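Polance 3 adds contact-phase segmentation and coverage planning for surface wiping

Dasska releases an update to its manipulation software toolkit, with new tools for turning first-person recordings into wiping plans

September 13, 2020

Dasska today released version 3 of Polance, its software toolkit for planning and controlling contact tasks on service robots. The release adds a segmentation module for first-person video, a coverage planner for flat surfaces, and a rewritten force controller. It is available to current license holders as a free update.

Polance takes recordings of people doing household work and converts them into parameters that a robot controller can run. Earlier versions handled pick-and-place tasks only. Wiping was left out because the useful part of the motion happens while the hand is already on the surface, and the previous segmentation code treated all of that time as a single block.

The new module divides a wiping recording into contact phases. It tracks both hands separately and labels each one as moving, pressing, or holding. A supporting hand is kept in the output as its own track, so that a two-arm robot can brace a table with one arm while the other works. On single-arm robots the support track is dropped and the planner lowers the allowed sideways force to compensate.

The module was tuned on 717 recordings of table cleaning made in furnished rooms. Camera position was at head height throughout. Recordings with poor lighting were kept in the set.

Coverage planning

The coverage planner accepts a table outline, a tool footprint, and a wetness map. It returns a path with a target pressure for each segment. Rounded corners are now handled directly. In version 2, users had to approximate them with short straight edges, which produced small stops in the path.

The footprint is no longer assumed to be fixed. A cloth bunches and spreads as it is pushed, and the planner updates its estimate of the covered area at each step from the camera view. If the estimate falls below a set fraction of the starting footprint, the planner narrows the spacing between passes. The fraction can be changed in the task file.

The wetness map comes from Negri, the perception component of Polance. Negri marks glossy areas on pale surfaces and assigns each a score. Reflections from lamps and windows remain the main source of error. To reduce this, Negri compares views taken from 5 head positions and lowers the score of any highlight that shifts across the surface as the camera moves. Glass and mirror surfaces are not supported.

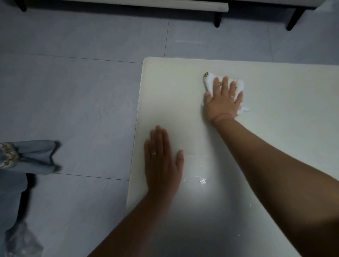
Early users at Arkik, which tested the release candidate on its own tabletop setup, reported that the separate support track was the change that mattered most to them, and that their earlier plans had let light tables slide during the first pass. They also said that the wetness map still needed manual thresholds on cream and white tops, and asked for a calibration tool that could set those values from a short recording.

Dasska plans to include such a tool in the next minor release, scheduled for January. Until then, starting thresholds for matte, satin, and gloss finishes are listed in the Negri reference guide.

Force control

The force controller now runs at up to 400 Hz on the supported control computers. Pressure targets can be changed during a stroke without stopping the arm. A new log format records commanded force, measured force, and footprint estimate on one time base.

Compatibility

Task files from version 2 load without changes. Custom segmentation plug-ins must be rebuilt against the new headers. The old log format can still be written by setting the legacy option, but it does not store footprint data.

About Dasska

Dasska develops planning, perception, and control software for service robots. Its products include the Polance toolkit and the Negri perception component.

Release notes and migration instructions are included in the Polance 3 download package.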